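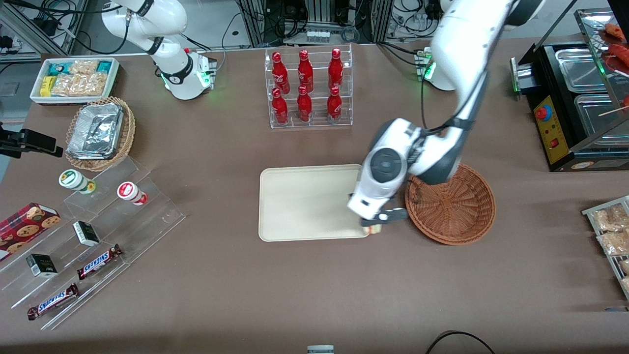
stitton-snack-table

README, last touched February 2025

Table setup notes and item list for the snack table sorting set. 549 clips, 70 layouts, 2 tablecloths (taupe-brown and a grey one, the grey is only in the January clips). Put together by Tolera Assefa and Ka-ming Fang.

What is on the table

serving tray — beige, rectangular, middle of the table
round basket — wicker, reddish brown, shallow, goes right of the tray
oval basket — wicker, light brown, has the foil food container in it
snack tray — white, assorted packets
bottle rack — clear acrylic, two tiers, six red soda bottles, three per tier
small box — cream, the thing that gets moved most

Names in items.csv match the list above except the rack, which is still "stand" in layouts 1 to 10. Will fix.

Layouts

One row per layout in layouts.csv. Columns are item, zone, start, end. Zones are left, middle, right, back. Left and right as you see them in the clips, not from the far side of the table. Bülent had a few of these flipped, they are corrected now.

Start and end mean which tray or basket the item is in. "none" = on the cloth.

Resetting the table

Smooth the cloth first. Tray and round basket emptied. Bottles back in the rack, upper tier before lower. Foil container stays in the oval basket, dont flatten it. Snack packets can go in any order, we never tracked them one by one.

Known problems

- crackers vs rice cakes: labeled both ways, treat as one class
- foil changes shape between layouts, so dont match on outline
- a few clips where the round basket was put back upside down, see notes column
- box is sometimes called "carton" in Mechthild's notes, same thing
- spelling of "wicker" is not consistant in the older files

To do

Merge the two notes files. Grey cloth layouts need their own tag. Ask Notburga Kaufmann about the missing end column in layout 70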